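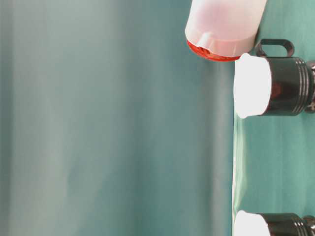
*Side cam, green mat: pink bottle and the two black canisters.*

**December, bench 2, started 9:40**

Finally got to put the two grippers head to head on the same objects! Akpan two-finger parallel against the Grellska three-finger, same arm, same wrist plate, same controller settings. I've wanted to do this ever since the Grellska came out of its box.

Setup for anyone repeating it:

- Arm speed held at 300 mm/s on approach, 60 mm/s for the last bit down
- Drilness controller, force limit left at the default for both
- Objects laid on their sides, caps to the left
- Allico camera fixed, no wrist camera today

**Akpan on the black canisters.** Really nice. The body is a plain cylinder and the flat pads center themselves on it as they close, so even a sloppy approach ends up fine. I offset the target on purpose by a few millimeters and it still picked. Glossy surface worried me a little but the rubber pads held through the whole lift and the shake move.

Grabbing by the loop handle is another story. If the handle points up it's an easy target, but the canister swings once it leaves the mat and the place pose is then anyone's guess. Body grasp is the default from now on. Keep the handle grasp in the config, turned off.

**Akpan on the pink bottle.** Worked on the main body, slipped at the collar. There's a step there and some small raised bits, and one pad rides up on them while the other stays low. Moved the grasp point further up the body and the slipping stopped. I should have started there.

**Grellska on the same three.** Wow, this thing is gentle. Three fingers wrap the bottle so evenly that I ran the collar grasp again just to see, and it held! Slower to close, though, and the fingers need more room around the object. With the bottle close to the upper canister's handle, the outer finger brushed the handle on the way down and the force stop tripped. Twice. Spreading the objects out fixed it, but in a real bin we don't get to do that.

**Camera.** Two things to sort out:

1. White caps are blowing out. The detector finds the cap edge fine on the red rim but wanders on the white ones, and the cap is what I use to get the axis direction. Drop the exposure and try again before touching the detector.
2. The pink bottle is translucent and depth on it is full of holes. I fitted the cylinder from the color outline for now. Good enough for the Akpan, a bit rough for the Grellska.

Closing log stopped at 319 rows because the buffer was still set to the old size. Raised it to 1,000 and restarted the controller. The early runs are fine, they just need merging with the second file.

**Where I'm leaning:** Akpan for the canisters, no question. For the bottle I'd love to use the Grellska, if we can get a narrower pre-shape out of it. The manual mentions one — page is flagged with a sticky note in the binder.

Next: exposure sweep, then the Grellska with the narrow pre-shape at the original spacing. Akpan pads are wiped and back in the drawer. Grellska is still on the arm, power off, leave it mounted please.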